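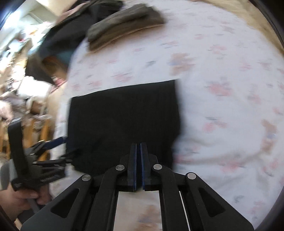 October, late evening

Today we opened the new showroom at Torance, and my feet are still hurting. I was there already before seven to switch on the display units, so that the rooms would be warm when the first guests came. The big heat pump on the left wall started without problem. The small one gave error code 5 and I had to read the manual with my coat on.

Hedvig Engebretsen came from the head office and held the speech. She spoke for 3 minutes, which everybody liked, and then she cut the ribbon with the scissors from our kitchen, as the nice scissors were forgotten in the car. We had put out 55 chairs and 36 persons came. I think it is good for a town of this size, but Jonatan was a little disappointed, I could see it on him.
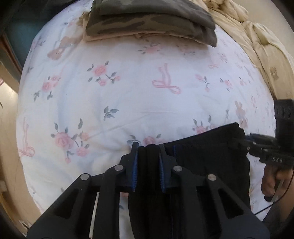
After the coffee I showed the Wisero units to a couple with an old house in Listen. They asked how loud the outdoor part is at night, and I could not give them the number by heart. I felt ashamed, as it is the first thing people ask. I wrote it on a paper afterwards and put it in my wallet. They took a brochure and said that they will call.

Jonatan Björklund wants that I take over the service contracts from Engström before Christmas. I said I must sleep on it. It means more driving, and the van needs new tyres first. On the other hand I would not have to stand and smile so much.

There was a lot of cake left. I took home two pieces and have eaten one of them. Tomorrow I must ring the electrician about the error code, and bring back the borrowed chairs before noon.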